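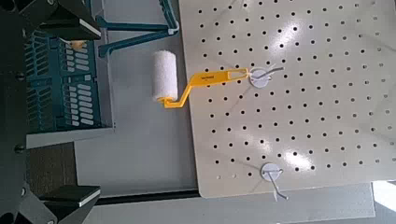
工位规矩图集：夹爪边上的那些小事

攒了一个冬天的照片，总算整理出来了。我在 Drernen 的机械臂车间上班，平时干的活说起来很简单：摆东西、让机器人去拿、记录、复位，再摆。活简单，规矩可一点都不少（墙上那份工位守则已经改到第三版了，每一版我都吵过架）。这一页就是给新来的同事，还有隔壁 Salier 那边老来问我们“你们到底怎么管工位”的朋友们看的。照片按干活的顺序排，每张下面我写几句，有的多有的少，看心情。

先声明一下，下面这些是我们自己的内部做法，正经的安全标准该读还是要读，别拿我的图集当标准用！设备的风险评估文件在工位左手边的文件夹里，新人第一天就得签字，签字之前请真的翻一遍。

一、滚筒和洞洞板

小滚筒刷这东西我特别喜欢，白色的海绵筒，亮黄色的塑料柄，看着就高兴。但它是我们道具表里排得上号的难缠货：柄在滚筒下面拐一个直角，另一头又是个长长的开口环，重心偏，平放的时候滚筒还会翘着。守则里写的是“异形件须记录放置姿态”，翻译成人话就是，别随手一扔就开录，滚筒朝哪边、环朝哪边，都要记进摆放表。环搭在洞洞板上也行，搭在板子上就写“搭板”，别写“台面”，这两个在后期筛选的时候是分开的。

二、反光

米色洞洞板的表面是亮面的，头顶的灯一照就是一大块白。去年十月我们专门为这个开过会，有人主张把板子全换成哑光的，我是反对的那一个。真到了客户的厂里，哪来那么多哑光的东西给你用？最后定下来的规矩是：反光可以有，但开工前要用腕部相机看一眼，目标物体的抓取部位不能整个泡在白光里。要是泡进去了，先挪物体，挪不动再动板子，灯最后才动。灯一动，同一天里别的工位全跟着变，隔壁组会来找你的（我被找过两次，态度都不太好）。

三、板子上的圆片和线

洞洞板上装着白色的圆片，有的还带着细线或者扎带一类的东西。规矩是：只要板子上有伸出来的线头，摆放的人就得用手顺着摸一遍，看看会不会勾住手指件。软的线头允许留，硬的要剪短或者往板子背面折。这一条是第二版加进去的，加的时候大家嫌啰嗦，现在也还有人嫌。嫌就嫌吧，反正每天早上摸一遍也用不了多久。

还有一个容易漏的：带环的工具，环别正好套在固定件上。环压着圆片没问题，套进去就有问题了，夹爪一提，板子跟着走。摆完以后用手轻轻提一下工具再放回去，感觉有阻力就重摆。

四、塑料箱归位

工位旁边那种蓝绿色的带格孔塑料箱，我们用来放等着上场的道具。规矩就两句：箱子里的东西不许高过箱口，箱子不许进入夹爪的活动范围。第二句大家都背得出来，第一句老有人忘，尤其是长柄的东西，竖着往里一插，柄就支在外面了。长柄的请横着放，横着放不下就换箱子，换箱子嫌麻烦就去跟仓库要一个长的，他们有的，只是不爱主动给。

五、手指件检查

每班开工前看一遍两根手指：垫片有没有翘边，螺丝有没有松，白边那条有没有脏。垫片脏了用无绒布蘸一点清洁剂擦，擦完晾干再开。别用酒精猛擦！我们早先有一对垫片就是被我擦得发硬的，我认。换垫片要在记录本上写一笔，日期、工位、哪根手指，三样写全，缺一样我会把本子拍到你桌上。

换完以后做一次空夹，再夹一次标准块。标准块在抽屉里，用完请放回抽屉，求求了。

六、急停

这一段是全页里我唯一要板着脸写的。急停按钮的位置是固定的，不能挪，不能拿东西挡，不能在上面挂工牌。每天第一次上电之后必须按一次试一下，按完确认机械臂不响应了，再复位。两个人一组干活的时候，事先讲好谁站在按钮边上，讲的时候要说出来，点个头不算。

Owusu 线（就是靠窗那一排）因为地方窄，站位画在地上了，一个黄圈。圈里的人只管看和按，不递东西，不接电话，也不跟路过的人聊天。我知道靠窗那边风景好，可还是请别聊天。

七、伸手之前

想伸手进工位拿东西，先说“手进”，等搭档回“停了”，看到状态灯变了，再伸。回来的时候说“手出”。听着傻乎乎的对吧？新人头一个礼拜都不好意思喊，喊得跟蚊子似的。没关系，喊小声也要喊，过两天就顺了。我现在在家开冰箱都差点喊出来。

一个人值班的时候不许进入式操作，东西掉了就停机，停稳了、锁上使能再去捡。掉一个滚筒又不会怎么样，慢慢捡。

八、摆放的随机

好的做法是每录完一次就换个位置，角度也换。怎么换呢？我们用的是打印出来的一叠卡片，抽一张照着摆。为什么不让人自己随便摆？人的“随便”特别不随便，我摆来摆去都喜欢把柄朝向自己，另一个同事永远摆在左上角，看他的录像一眼就知道是他。卡片现在一套是 400 张，抽完洗牌再用。卡片上的箭头指的是柄的方向，没有柄的东西看圆点。

照着卡片摆会遇到摆不下的情况，比如柄已经搭到了板子外头。允许挪一点，挪了就在卡片号后面写个“移”字。别为了贴合卡片硬往桌沿上放，桌沿那条黑边以外一律不放东西。

九、一次算不算数

这个是吵得最凶的。夹起来又滑掉的，算不算？夹爪碰歪了但最后拿到了，算不算？第一版写得含糊，结果每个人一套标准，合起来的数据简直没法看。现在的写法是：全部保留，分开打标签。滑掉的标“滑落”，碰歪又拿到的标“修正”，人手中途进去帮忙的标“介入”，哪怕只用指尖碰了一下。操作员不许当场删录像，要删只能由复核的人来删，删了要写理由。

我喜欢这一条，因为它让大家松了一口气。以前滑掉一次就觉得丢脸，偷偷删掉重来，搞得失败的样子反而留不下来。上一批 Plesine 项目里我们整理了 199 条滑落，当宝贝一样存着，写分析的时候全靠它。

十、相机

腕上那个小相机，镜头每班擦一次，擦的时候关使能。擦完拍一张固定的参考板，跟前一天的对比，看有没有歪。歪了就停下来重新标定，别想着“差一点点没事”。标定的步骤贴在柜门内侧，字是我写的，丑，但是看得清。

相机里能看到自己的手指件，这是正常的，别把它往外掰！真有人掰过。手指件在画面里的位置也是检查项，哪天它忽然多露了一截或者少露了一截，多半是支架松了。

十一、道具的字

好多工具的柄上都印着小字，型号啊、警告啊什么的。我们的规矩是不遮不撕，除非上面有人手写的名字或者电话，那种要先处理掉再上场。印刷的字太小看不清没关系，照原样登记就好，登记表里有一栏“柄上文字”，看不清就填“有，不可读”。请不要凭印象填品牌，填错了比空着更讨厌。

新道具进来先称重，再登记尺寸，然后拍正面和侧面。超过 1,000 克的不能直接上，要找我或者值班的工程师确认夹持力设置。滚筒刷这种轻的当然没问题，但轻的也要称，表格不能有空格。

十二、力度

夹持力分档，海绵和泡沫一类的用最低档，硬塑料柄用中档，金属的单独讨论。那滚筒刷怎么办？一头软一头硬。规矩是按计划抓的部位来选，抓柄就按柄选，抓滚筒就按滚筒选，计划写在卡片上，开录以后不许临时改主意。要改就停下来，记一条，换档，再开。换档之后第一下要慢速。

海绵件夹多了会留印子，有印子的继续用，但要标旧件。新件旧件混着用没关系，混着用又不标就很有关系。

十三、收工

收工顺序：停机，使能锁上，手指件回到张开位，道具归箱，台面擦一遍，洞洞板看一遍有没有遗留的线头，签字，关灯。从按停到关灯，慢一点大约 5 分钟，我掐过表。赶班车的那几位，我看到你们跳过擦台面了，我都记着呢。

台面擦的时候从里往外擦，浅灰色的台面特别显脏，一点胶印子在相机里都很抢眼。擦不掉的胶印别用刀片刮，报给我，刮花的地方会反光，又回到第二条去了。

十四、交接本

交接本上写三类东西：今天哪里不对劲，临时改了什么，明天要注意什么。没有不对劲也要写“无”，空着我会以为你忘了。写“一切正常”的请想一想是不是真的一切都正常，上次有一页写了一切正常，下一行紧跟着是“三号位有点抖”。有点抖就叫不正常呀！

电子版和纸质版都留，纸质的放在工位，方便戴着手套翻。

十五、改守则的办法

谁都可以提。写在白板右下角，攒到月底一起过，过的时候必须有一个当天真的在工位上干活的人在场。我们试过只让办公室的人改，改出来一条“道具应整齐摆放”，跟第八条直接打架，闹了好大的笑话。改完换版本号，旧版收走，新版重新签字。现在墙上那份的日期是1月17日 星期一，你要是看到别的日期，那就是旧的，撕下来给我。

照片我会接着加，下一批大概是抽屉和柜子的收纳，还有线缆怎么走。线缆那部分我攒了一肚子话，到时候写长一点。有想看的也可以在下面留言，我下班以后会回。

读者留言

滚筒刷那条太有共鸣了，我们这边是油漆刷，柄一长就老从箱子里支出来，横放之后好多了。想问一下摆放卡片是自己画的还是脚本生成的？

作者回复：脚本生成，但我人工挑掉了一些明显摆不下的。箭头是后来加的，第一套没有箭头，大家摆得五花八门。

“手进”“手出”我们也喊，不过喊的是英文，结果新来的同事两个词老听混，准备改成你们这种。

请问失败的录像全留的话，存储怎么办呀？我们硬盘已经红了。

作者回复：滑落和修正的原样留，介入的转低码率。硬盘也红过，后来申请了一台旧服务器，吵归吵还是批了。

亮面洞洞板我站你！哑光的一开始也不反光，用久了磨亮了还是一样。

能不能把参考板的对比方法单独写一篇？我们的相机每次擦完都觉得歪了一点，又说不准是不是心理作用。

作者回复：可以，排在线缆后面。先把支架螺丝看一遍，再怀疑自己。

第六条已经转给我们组长了，我们的急停上现在就挂着一串工牌……

收工掐表那段看得我心虚，我就是赶班车的。明天擦。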